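Filed under: Gadgets, Opinion
3 min read
Print this | E-mail this

10th November

So Fidetska has a new pair of smart glasses, and I'm supposed to be excited. They went on sale in February at $700, and this week the price dropped all the way to $677. I'll let you decide how generous that is.

The big promise is captions. You look at someone, they talk, and the words float up in front of you in any of 14 languages. I tried a pair at the Basovberg store for most of a lunch hour. English worked fine when the clerk faced me and spoke slowly. When the espresso machine next door got going, I was reading nonsense -- and reading it half a sentence late.

Then there's the battery. The box says all day. The small print says all day "with typical use," and typical use is apparently checking the time. The demo pair went from full to a low battery warning before I had finished asking questions.

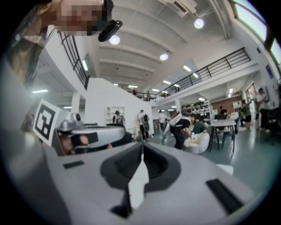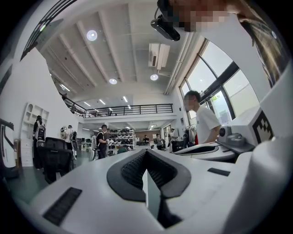
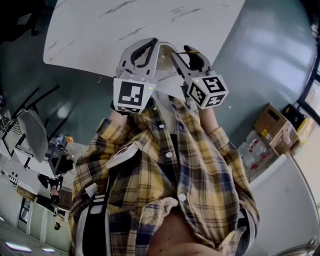
Hand-held grippers, three views.

My bigger problem is the subscription. Captions are free for a year, then you pay, and the page that should say how much says "pricing to come." I bought an Onyshchenko fitness band on those terms once. It still tells time.

Fans on the Butden forum keep pointing to the waiting list, which has over 3,000 names on it. Joining costs nothing and takes an e-mail address. I'm on it myself, twice, from when the page froze.

Maybe the second version fixes the lag. I'd want a published price for year two and a pair I can take home for a week before I hand over a credit card. For now my old glasses need new nose pads, and I have an appointment for that.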